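About Filtstead Laundry

Filtstead is a self-service laundry and wash-and-fold shop on Teltomier Street. We opened with four washers and a folding table, and we still run the place the same way: you can do your own wash, or leave a bag at the counter and pick it up folded.

The washers are front loaders. We chose them because they use less water than the top loaders we started out with and spin the clothes drier, which shortens the time in the dryer. Each load gets its own machine. We don't mix customers' clothes, and that includes small loads and single blankets.

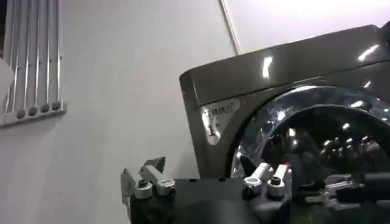 Wash-and-fold orders are weighed when you drop them off. The minimum is 4 pounds. Bags left before noon are ready the next day — comforters and heavy blankets take one day longer. Please empty the pockets and tell us about stains, especially oil and ink. If something should be hung to dry, put it in a separate bag and mark it.

We use an unscented detergent called Fullo unless you ask for something else. You are welcome to bring your own. We don't do dry cleaning, leather or suede. For those we send people to Nair Cleaners on the next block.

We also wash for local businesses, mostly salons, small inns and one gym. There are 30 of these accounts at present, and pickup for them is on weekday mornings. New accounts need a standing order of at least 50 pounds a week.

The shop is at 3344 Teltomier Street, with parking behind the building. The last wash starts one hour before closing.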